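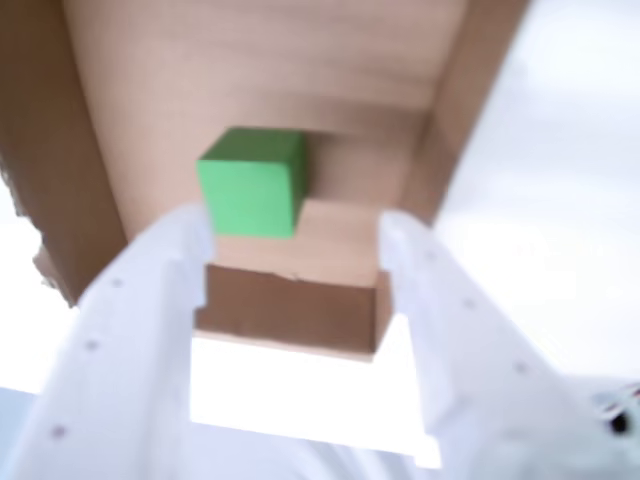

1. What we looked at

Packing bench at Enlow, a small mail order firm that ships sample blocks and small parts in cardboard boxes. One arm with a two-finger gripper was put on the bench in September. Our question – what changes for the people who used to do all the picking by hand?

Method: three visits, short interviews with the packers, plus our own trials at school with a green cube and a cut-up cardboard box. Gripper in our trials is white plastic, two fingers. The cube sits up on a cardboard step so the fingers have space to come in.

2. The job before

All hand work. A packer did 800 picks on a normal shift, same reach every time. Sore wrists came up in every interview. So did talking – people stood side by side and chatted, and they liked that part.

3. The job now

The arm takes the plain picks, 400 a shift. Packers do the odd shapes, check labels, and clear the stops. A stop is when the arm gives up on a pick and waits. Clearing one means pressing hold, moving the part, pressing resume. Takes 20 seconds if you know what your doing, a lot longer if not.

Software is Zumitz, which logs every stop. The packers didn't know at first that the log went to the office. That came up a lot too. One said she felt like she was being graded on the robot's mistakes. The log view has since been put on a screen at the bench so everybody sees the same thing.

4. Training

Half a day from Voltitz, the supplier. Mostly safety. Packers wanted more on why it stops – box walls in the way, part too close to the back, soft cardboard. They worked most of that out on thier own and wrote it on a sheet taped to the bench. We think the sheet is better than the manual.

5. Our trials

We ran 50 tries with the cube. Moving the box a little mattered more than changing the speed. Same thing the packers had told us, we should of asked them before we planned the tests.

6. Pay and hours

No jobs cut so far. Hours same. Pay same as well, even though clearing stops is a new skill. The packers brought this up, the office had no answer when we asked.

7. Still to do

Night shift interviews. Compare with Wumbei, where the arm works behind a fence and the packers only fill the trays. Fix the chart in the appendix, axis labels are wrong.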